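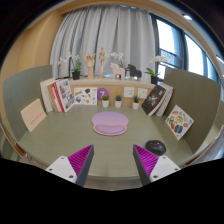
Núm. 8 · Página 3

¿Pueden las máquinas ordenar un escritorio?

Para una persona, devolver el ratón del ordenador a su alfombrilla es una tarea de un segundo. Para una máquina, la misma tarea se compone de muchos pasos. Primero debe distinguir el ratón negro de los demás objetos. Después calcula a qué distancia se encuentra, abre la pinza, la cierra con la fuerza justa y decide dónde soltarlo.

Los libros inclinados plantean otra dificultad. Al retirar uno, los que se apoyan en él pueden caer. Las macetas pequeñas exigen todavía más cuidado: si la pinza aprieta poco, resbalan, y si aprieta demasiado, la planta puede dañarse.

Los dedos de una pinza no sienten como los nuestros. La piel humana avisa enseguida cuando algo se escurre. Muchas máquinas carecen de ese aviso y dependen sobre todo de lo que ven sus cámaras.

¿Saben ya hacer las tareas de casa? Solo algunas. Existen aparatos que aspiran el suelo o cortan el césped sin ayuda. Recoger una mesa llena de cosas distintas es más difícil, porque cada mesa es diferente y cambia todos los días.

Actividad propuesta por Gladys Kinyua, del Aula Nandance: con una pinza de cocina, traslada una goma de borrar, un lápiz y una hoja de papel de un lado a otro de tu mesa. Anota cuál te ha costado más y compara el resultado con el de un compañero.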